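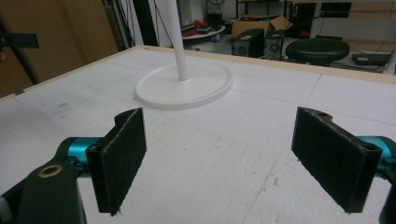

Figure 2. White tabletop, near view.

3.2 Storage at the Entrance and Household Routine

Entrance storage has received less attention in housing research than kitchens or bathrooms, although residents pass through it more often than through any other part of the home. Earlier work by Lukoševičius and Onuoha treated the hallway mainly as a route between rooms. The present study considers it as a place where things are left, picked up and forgotten.

The survey covered 88 households in the Bresta district, all of them in rented apartments with a floor area below the city average. Interviews were carried out by Afolabi and Escobar in the residents' homes, usually in the early evening, when most members of the household had returned. Each resident was asked where outdoor clothing, bags and keys were put on arrival, and whether that place had been chosen or had simply come into use.

In 47 households, coats were regularly left on chairs, door handles or beds even though a closet was available. Residents described the closet as too full, too far from the door or already given over to items out of season. The habit was strongest in January, when heavier clothing was worn and several garments per person had to be put away at once. Landlords seldom permitted holes to be drilled in the walls, and fixed hooks were therefore uncommon.

Freestanding furniture offered a partial answer. 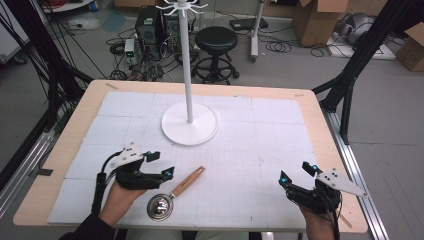

A stand with a narrow base takes little floor area and can be moved when the lease ends, but its capacity is limited by balance as much as by the number of hooks. Residents reported that one heavy coat hung alone on one side was enough to make a light stand lean. Several kept the stand in a corner for this reason – a position that left half of the hooks hard to reach.

Age also affected use. Children under ten rarely hung up their own coats where the hooks stood above shoulder height, and parents in these households spoke of the task as their own. Bako has noted a similar pattern in the Isah housing survey, where lower hooks were added by tenants shortly after moving in. We did not measure hook height in every home, and the point is taken up again in Section 5 with the floor plans.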